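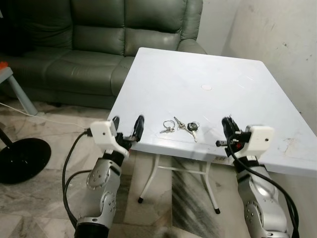 Household keys are among the few objects that a tenant is expected to carry, store, lend and return, and yet tenancy agreements in the districts studied say very little about any of these acts. The standard agreement in Brummont names the number of keys issued and the charge for a lost one. The Urent agreement adds a clause on copying. Neither mentions where keys are to be kept while the tenant is at home. In practice this is settled by habit, and the habit is easily seen on any level surface within reach of a seat or a door. Two sets of keys left on a white folding table are a fair instance of what we call open storage: the keys are in plain view, they have no holder of their own, and the surface beneath them serves other uses. Open storage was the most common arrangement reported to us, and it forms the starting point for this section.

3.1 Material and terms

The section draws on 899 returned questionnaires from rented households in Brummont and Urent, together with the written remarks that many tenants added on the last page. The questionnaire asked each household to list every place in which a door key had been kept overnight in the previous week. This gave 1811 entries. An entry was coded as open storage (a table, shelf, worktop or window sill), fixed storage (a hook, rack or box attached to the building), carried storage (a pocket or bag) or lent (with a neighbour, relative or letting agent). A place that fitted two headings, such as a bag left on a table, was coded by the item that held the key directly.

Coding was done by one reader and checked by a second. Disagreements were few and mostly concerned the word "side", which in Urent is used of both a worktop and a small cupboard. Where the meaning could not be settled, the entry was left out of the comparison between districts but kept in the discussion of written remarks.

We follow Noh in using "set" for any group of keys joined on one ring, whatever the number of keys on it, and "holder" for the person who normally carries it. The terms are less simple than they look. A set may have two holders in the course of a day, as when partners working different shifts share the only key to a shed or a post box. Such sets are treated here as jointly held.

3.2 Fixed fittings and the reach of the hand

The earlier Cusano study proposed that tenants would use fixed storage wherever a landlord supplied it. Our returns give limited support to this view. Households with a hook or rack near the entrance did use it, but the remarks show that use fell away when the fitting was placed too high, or behind the opening door, or in a passage without a light. Several tenants wrote that the rack had been put up by someone taller than themselves.

This agrees with what is known of wall fittings in general. Switches, thermostats, meters and control panels are often placed to suit the run of a cable or the depth of a wall, and the person who must use them comes second. A fitting that is used once a year can be high on a wall without any harm. A fitting meant for daily use cannot, and the same rule should be applied to key racks.

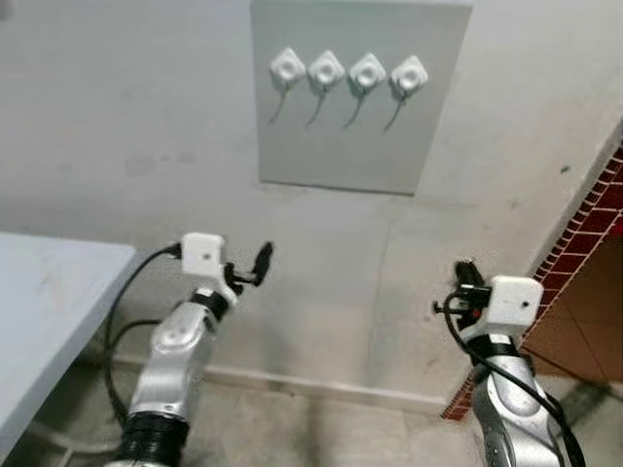
Figure 3. Light grey panel mounted high on an off-white wall, with four white square fixtures set as diamonds in a single row.

Height also affects how well a fitting can be understood. Fixtures of one shape and colour, set in a row, must be told apart by position or by a label, and small labels are hard to read from below. Tenants made the same complaint about racks with several hooks. Where the hooks were unmarked, members of the household disagreed over which belonged to whom, and in time the keys returned to the nearest table. One Urent household had solved the matter with coloured tape, and reported no further trouble except when visitors stayed.

Kang Lettings, which manages property in both districts, began in August to place racks beside the door at the height of the latch. It is too early to say whether this will alter the pattern. We would expect some change in households with children, who were mentioned often in remarks on reach, and less in households of one person.

3.3 Mixed sets

A second difficulty is that the set issued at the start of a tenancy rarely stays as it was. Keys for bicycles, places of work, relatives' homes and vehicles are added to the ring, and the tenant comes to treat the whole as one object. The landlord's key is then only a small part of what is carried. Written remarks were especially full on this point. One tenant in Brummont listed 10 keys on a single ring and could name the locks of all but 3 of them.
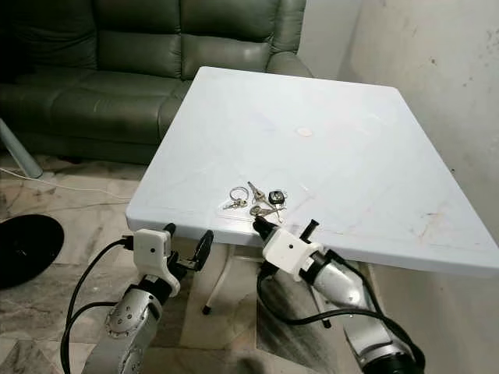 Figure 4. Keys on a white table, with a split ring and a black car key fob in the same cluster.

Mixed sets bear on storage in two ways. In the first place, the heaviest or most costly item tends to govern where the set is put down. Tenants whose ring included a car key fob wrote of keeping the set close at hand, and they were more doubtful about leaving it on a hook by the door, where it might be seen through a letter box or glass panel. In the second place, mixed sets are harder to lend. A neighbour who needs only the front door key must either take the whole ring or wait while one key is worked off it. Split rings are strong, but they are slow to open, and older tenants described them as painful to the fingers.

The surfaces used for open storage deserve a brief note. These are working surfaces, and the marks of meals and other tasks are found on the same tops that hold the keys. Remarks from both districts mention stains, crumbs and scratches, the last often blamed on the keys themselves. Furnished lettings make this a matter of some weight, as scratches on a table may be charged at the end of the tenancy while the lack of any better place for keys is recorded nowhere. We found no inventory in either district that listed a key rack as an item to be supplied.

3.4 Limits of the returns

The questionnaire relied on memory, and keys are seldom noticed until they are missing. Households that had lately lost a set may have answered with more care than others. The returns also say little about spare keys, which many tenants were unwilling to describe in writing. Lent storage is therefore likely to be under-reported, and the comparison with the Cusano study in Section 4 leaves that category out.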